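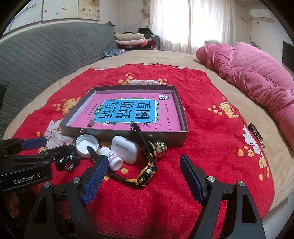
Trying to decide if Stireo is worth paying for before my trial runs out. For anyone who hasn't looked at it, it's the service where you upload recordings from handheld grippers and they cut them up, label the grasps and send back files you can train on. Trial gives you 30 clips, paid plan is $260 a month. My setup is two grippers over a bed with a red flowered cloth, and the job is small stuff into an open box - watch, earbud case, little bottle, a bottle-cap type thing. Box has a kids' writing workbook in it so the bottom isn't a plain color. The watch is where it all goes wrong. Strap lies over the rim onto the book and the labels come back with the strap as part of the box. Or the gripper is marked "holding" when the fingers are just open next to it.

Earbud case not great either. Glossy, white, same as the bottle and the cap. On some clips Stireo gives the case and the bottle the same ID and then splits them halfway through. I've fixed a bunch by hand in their editor, which is ok, but if I'm fixing everything by hand what am I paying for.

Things I want to know from people who actually paid:

- does the labeling get better on the paid plan or is it the same engine with more clips

- is there a way to tell it "this is a tray, things go IN it" before it runs

- does it cope with two grippers at once. Mine seem to get swapped when one goes out of view and comes back

- anybody compared it with Saxena for this kind of household stuff? Their page only shows blocks and cups on a white table. Not much use to me

Not after a lecture on doing my own labeling, did that in August, never again. I'm one person with a day job and the robot arm is a hobby (an expensive one).

Posted by Asanka Sarkar in Kits and Services, Hinivura Robot Help
10/26/21

Thilini Wickramasinghe

Paid for Stireo for three months, canceled, then came back to it. So take this as someone who complained a lot and still uses it.

Same engine on trial and paid. I asked them straight out. What you get for the money is the object sheet, and that's the bit that matters for you. It's under Project, then Setup, then Objects - grayed out on trial, so you probably saw it and moved on. You list your things, add a few stills of each, and pick a type. Types are rigid, soft, container and "jointed". Put the box down as container. Put the watch down as jointed, NOT soft. I had a dog collar as soft for weeks and it kept melting into whatever it was lying on. Switched to jointed and most of that went away. Most, not all.

For the book in the box, add it as its own object and tick "stays put". Otherwise it counts as the floor of the box on some clips and as an item on others and your place events go to different targets. Took me ages to spot becuase the preview looks fine. Look in the event table, not the preview.

White stuff. Stills from more than one side for each thing. The bottle lying down and standing up, the cap both ways up, the case open and shut. Their help page says one still is enough. It is not enough for white shiny things that sit next to each other. Also if the bottle has any printing on it get that in the still, it hangs on to print pretty well.

Two grippers: yes but you have to upload them as a pair. If you upload each recording separately it guesses left and right from how they come into view, and that's your swap. There's a Pair button on the upload page, easy to miss, it's up next to the project name. Both recordings need to start within a couple seconds of each other or it refuses to pair. Clap once in view of both, trim to the clap. Old trick, works.

The patterned cloth I'd leave alone. I had big printed leaves on mine and the grasp labels were fine, it was only the object outlines that got ragged at the edges. If you only train on grasp and place you won't care. If you need clean outlines, do a short set on something plain and compare.

Is it worth 260. If you record every week, yes. If you record in bursts like me, pay one month, upload everything you've been saving up, download, cancel. They keep your project for a while after, and the object sheet is still there when you come back. Nothing in the terms against it that I could find. Support is slow but the answers are real answers, from someone who opened your clips.

What I don't like: export. The zip has one folder per clip and the folder names are gibberish, so you need the index file to know what's what. If the download dies you start over. And the editor has no undo past the last save. Save often.

Haven't used Saxena on anything but a demo so won't comment.

fasenfan

used saxena for 2 months. cheaper yes. no container type at all, everything is just an object so putting something in a box comes out as "placed near box". their support told me its coming. wouldnt hold my breath

also check your finger pads before you blame the software, mine were worn and half my "bad labels" were real slips. fasen does replacement pads, 3 pairs in a pack, check they fit your gripper first. some don't

Asanka Sarkar

Ok the grayed out Objects tab, yes, saw it, moved on. And no I wasn't pairing the uploads. Feel a bit dumb about that one. Re-uploaded a few clips as pairs on what's left of the trial and left/right stays put now, even when one gripper leaves and comes back. Watch still a mess obviously, no object sheet.

Pads are fine I think, the blue ones, texture still sharp. Will look again under a lamp.

Going to do the one-month thing. Holding off until I have a decent pile recorded. Thilini, did you put the buckle and strap as one jointed thing or did you split it? Also does the container type care if the box is shallow? Mine is, and the book nearly fills the bottom of it.

Thilini Wickramasinghe

One thing, don't split it. I split the collar once and got a buckle flying around on its own in the event table.

Shallow is ok but set the rim height by hand, it's a slider in the same tab. The default is for a deeper box, so anything you put in a shallow one gets labelled as resting on top. Do it before you run the clips, changing it after means running them all again and it comes off your monthly hours.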